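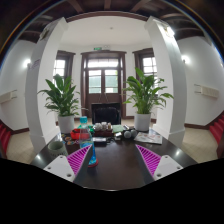 Regional Economies, session 3: why firms go where they go

Notes by Analyn Ignacio. Last updated January 11, 2019.

Hello again. I talked far too fast last time (sorry to the people at the back) so I've written this one out more fully than usual. If you were there, skim it. If you weren't, please read the whole thing before the seminar, as we'll be using the Skiltard case and I won't have time to go over it twice.

Where we'd got to

We ended with the old idea that a firm weighs up the cost of getting materials in against the cost of getting goods out, and settles wherever the total is lowest. I like this model, mostly for how well it explains sawmills and sugar. It does a poor job on a company that makes payroll software. So what are regions selling when they put up those big glossy stands at trade fairs?

Mostly four things: people, land, tax breaks and a quick answer on planning. I'd add a fifth, which is company. Firms like being near other firms they can poach from, buy from and complain with.

The Skiltard case

Skiltard is a port town that lived off one employer, the Naciri cannery, for most of its modern life. When Naciri closed its main line in November it let go 357 people. The town council had a choice between two offers and I'd like you to think about which you'd have taken.

Offer one came from Wultus, which makes refrigeration parts. It promised 100 jobs straight away, wanted the old cannery site at a token rent, and asked to pay no local business tax for 30 years. Yes, thirty! I read the clause twice.

Offer two was a bundle of small units on the same site, let at normal rents to whoever turned up. No promised jobs at all. The only firm signed up was Wirolura, a marine paint maker that was already in town and simply wanted a bigger shed.

The council took Wultus. I can see why, and I'd ask you not to be too clever about it. If you've just watched a few hundred of your neighbours lose their wages, a firm number on a piece of paper is worth a lot.

Things to work out before the seminar

Look at the tax clause first. What does the town give up, and what would it have collected if Wultus hadn't come? Plenty of reports count the first and forget the second. You need both, and you need to say how sure you are about each.

Then look at who gets the jobs. Cannery work and refrigeration work overlap a bit (shifts, cold rooms, line maintenance) but the Wultus posts ask for welding and electrical tickets. Some will go to people who move in or drive over from the next valley. Is that a bad result for the region, or only for the town? We had a good argument about where to draw the line on the map in session 2, so dig those notes out.

Last, spillovers. My own view, which you're welcome to attack, is that Wirolura mattered more than the council thought. It bought from local hauliers, used a local lab for testing and took on school leavers. A branch plant that orders everything through head office does very little of that, however shiny it looks.

A word on "diverse"

Every brochure says its economy is diverse. Please be suspicious of the word. A town with a cannery, a boatyard, a net maker and an ice plant has four sorts of business and one source of income, namely fish. When you say a place is diverse, tell me what would have to go wrong for all of it to suffer at once.

Reading

Chapter 3 of the course reader, plus the council minutes in the case pack. The minutes are dull until the part about parking, then they get rather lively. Skip the appendix on drainage unless you're keen.

Bring one page of rough working to the seminar. Handwritten is fine.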